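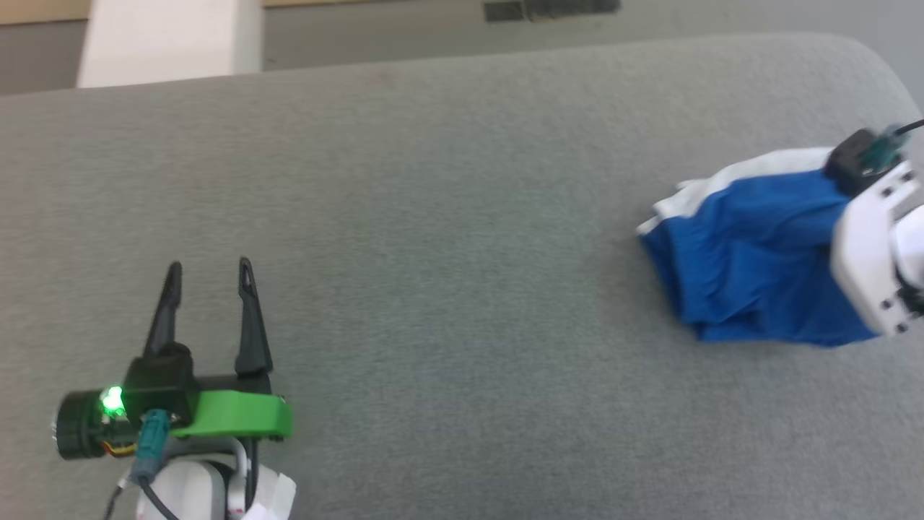
Horonside Launch Range: Frequently Asked Questions for Residents and Visitors

The Horonside Launch Range supports suborbital research flights operated by Folau Aerospace and its payload partners. The answers on this page apply to the current flight season, which opens in June.

What is being launched from Horonside?

The range supports the Zitell sounding rocket, a single-stage vehicle that carries scientific instruments to the upper atmosphere and returns them by parachute. Zitell does not place satellites in orbit. Its maximum planned altitude is 210 kilometers.

Who is responsible for safety on launch day?

The Range Safety Officer, Deolinda Caldeira, has final authority to hold or cancel any flight. Neither the launch operator nor the payload customer may overrule a safety hold.

How close may members of the public come to the pad?

The public exclusion zone extends 25 kilometers downrange over water. On land, the boundary follows the marked fence line and the gate at Gautier Road. Persons found inside the boundary during a countdown will be escorted out, and the countdown will stop until the area is clear.

Where can I watch a launch?

The public viewing area is the gravel lot at Gautier Point. It opens three hours before the start of the launch window and closes to new vehicles when all 62 parking spaces are taken. Overnight parking and open fires are not permitted. Pets must be leashed.

Are launches held on Sunday?

No. Sunday is reserved for maintenance and for normal boat traffic. A launch postponed from Saturday moves to the following Monday at the earliest.

How will boat owners be notified?

Notices are posted at the harbor office and broadcast on the local marine channel beginning at 6:00 a.m. on the day of a planned flight. Owners who hold a mooring permit may also register for text alerts.

How loud is a launch?

The motor burns for 28 seconds. Residents west of Gautier Road should expect a low rumble during that time. Livestock owners who would like advance notice may ask to be added to the call list.

What should I do if I find a piece of a rocket?

Do not touch or move it. Note the location and call the range office. Recovered parts may contain pressurized components or unused chemical charges, and they remain the property of Folau Aerospace.

Can a school or university fly an experiment?

Yes. Proposals are accepted once a year and must include a mass estimate, a power budget and a list of any hazardous materials. Accepted teams attend a design review and deliver flight hardware no later than six weeks before launch. Questions should be addressed to Waqas Shaikh, Payload Integration Manager.

Why was a launch canceled when the weather was clear?

Winds at high altitude can exceed flight limits on a calm day at ground level. Flights are also held for vessels in the exclusion zone and for faults in tracking equipment.

Whom do I contact about property damage?

Claims must be made in writing to the range office, with photographs where possible. The office will acknowledge each claim within five working days.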